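Lining up two hand-held grippers in one map with Mosetti
Posted in November by Yi-an Song

I love this part of the job! You've got two hand-held grippers, each with its own camera, each one convinced that its own starting point is the centre of the universe, and by the end of the afternoon they agree on where everything is. If you're going to train a two-handed policy on your recordings, you need this. One gripper's path on its own tells you how that hand moved, but a handover or a two-handed lift lives in the distance between the hands.

I'll be using Mosetti, our little open-source toolkit, and I'm assuming you've already done the lens calibration from the last tutorial. If you haven't, go and do that first. Fisheye lenses bend everything near the rim, and a sloppy calibration will poison every step below.

Step 1: Record a mapping pass

Take one gripper and walk it slowly through the workspace with nothing moving. You want lots of overlap, a few loops that come back to where they began, and plenty of looking sideways as well as down. Plain walls and bare desks are hard going for the tracker, so include corners, door frames, pipes, whatever has an edge to it. I aim for 100 seconds. Then build the map:

mosetti map build --input mapping_pass --out room.map

When it's done, open the viewer and check that the desk is flat and the walls meet where they should. A bent desk nearly always means a bad calibration file.

Step 2: Record both grippers together

Start both recordings, then bring the grippers in so each camera gets a good look at the markers on the other one. Hold for a couple of seconds, tilt a bit, hold again. We call it the hello.

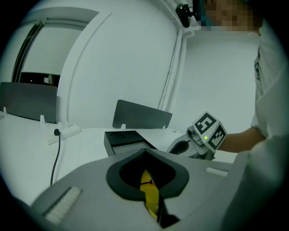
Do I need the markers if both grippers are already tracked in the same map?

You can get by without them, but I'd keep them. Each tracker drifts a little in its own way, and the markers give you a direct measurement between the two hands that doesn't care about the map at all. They're also the quickest way to find out that your clocks are out.

Step 3: Sort out the clocks

Two cameras started by hand will never start together. Mosetti takes the motion of the marker as seen by one gripper, compares it with the other gripper's own motion, and slides one along until they match:

mosetti sync left right --map room.map --window 300

The window is in milliseconds, and 300 suits us well because we've already lined up the files by their timestamps. If your timestamps are rubbish, open it up to 590 and expect to wait longer. You'll get a plot with a single sharp peak, and it's a lovely thing to see. If there are two peaks of the same height, your hello was too regular (I used to wave mine back and forth like a metronome, don't do that). Wobble it about unevenly and record again. 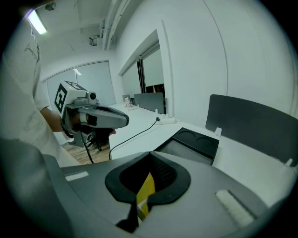
Step 4: Solve for both paths

Now everything goes in together: the map, both camera tracks, the clock offset and every marker sighting.

mosetti solve left right --map room.map --offset sync.json --out pair

On my laptop a short session takes around 65 seconds. The log prints the leftover error for each marker sighting, and you should read it! A handful of bad ones is normal, mostly from fast swings where the marker smears. If they're all bad by a similar amount, check the marker size in your config. Eun-ji Shin spent a whole morning chasing that one before she found we'd typed in the size of the printed sheet, white margin included.

Step 5: Check it by playing it back

Numbers only get you so far. Load the pair into Rurby, turn on the gripper outlines and scrub through. At the hello, the drawn outline of the other gripper should sit right on top of the real one in the video. Do it from both sides, left looking at right and then right looking at left, as a clock error can hide from one view and jump out in the other.

If the outline trails behind during quick moves and catches up when you stop, go back to step 3. If it's shifted by the same amount all the time, your camera-to-marker offset is wrong and you'll want to measure it again.

Exporting for Drarkel is next. That's one command too, with a couple of choices about frame rate that I'll go through in the next part.

We use cookies to remember your settings and count visits. Accept | Manage preferences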